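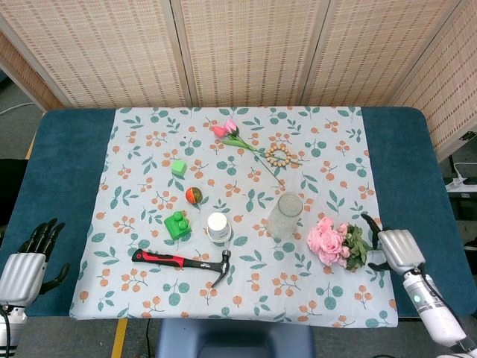

A table set for a handling session, with the right hand at the bouquet.

New rules for the robot tables at Breltier
Dec 9, 2019

From this month, every handling session with the two-handed robot follows one written page. The Cluvitz team prepared it after reading the notes of 745 sessions, and Borska has agreed to use the same text.

The page has seven rules. The most important are these. Before power is given to the arms, all persons stand outside the floor marking. The chair is for setting up the objects, and it must be free when the arms move. Cables on the floor are checked at the start of each session and again after a break.

Heavy or hard tools, for example a hammer, may share the cloth with light things such as a paper cup or artificial flowers. But a glass jar and a hammer must be written in the session sheet before the start, with the name of the person at the stop button. If glass breaks, the session is closed and the cloth is changed.

A hand that waits should stay open and above the table surface. We ask operators not to rest it on the cloth.

The sheets are kept for seven years in the Wilczyńska office. Remarks on the text can be left there until the end of December.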